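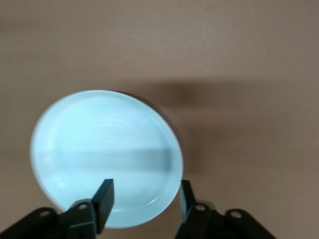
Our student club is training a two-finger gripper to pick up tableware for a competition in August, and the plate class is dragging down our scores. The detector is a small segmentation network trained on 3499 wrist-camera stills that we labeled ourselves. Cups and bowls are fine. With the pale blue plate on the tan table, the mask often stops at the soft shadow band across the well, so the planner gets half an ellipse and puts the grasp point in the middle of the dish. The dark shadow on the table past the upper right of the rim is sometimes labeled as a second object. Changing the confidence threshold moves the error around but does not remove it. Should we fix the lighting, the labels or the model?

Csenge Pintér

Home Browse Topics Unanswered Tags Members Help
Search this site Enter keywords Go

Dorin Munteanu

Labels first. Pull 50 of the failed stills and overlay your own masks on them. In our class project at Hosham, two people had labeled plates differently – one traced the outer lip, the other traced the flat inner well. The network learned an average of the two and broke wherever the contrast was low.

If the labels are consistent, add brightness augmentation. Random global brightness will not help much with this. You need local shading: multiply the image by a blurred dark band at a random angle and leave the mask unchanged. We generated 2000 of these from the existing set and retrained from the same weights. Keep the validation stills free of synthetic shading or you will not be able to compare runs.

Also fit an ellipse to the rim edge pixels and ignore the interior. A round plate seen at an angle gives a good fit even when part of the mask is missing. Reject any fit whose center is outside the mask's convex hull by up to 5 pixels or more, whichever your calibration supports.

Angharad Gwynne

had the same thing with white plates, we put a dark cloth down and it went away. check the competition rules first though, ours did not allow it

Llinos Ruddock

Agree with Dorin on the ellipse fit, with one correction. "Up to 5 pixels or more" is not a usable limit. Pick one number and test it.

For the grasp point, do not use the mask center at all for plates. Take a point on the fitted rim and align the gripper so that one finger goes to each side of the raised edge. Check the finger clearance under the lip before you close – on a low plate the outer finger can hit the table. We approach at a tilt and stop on contact force.

The table shadow is a separate problem. Label a few of them explicitly as background in the frames where they are strongest, and move the lamp between recording sessions so the shadow is not always on the same side of the dish.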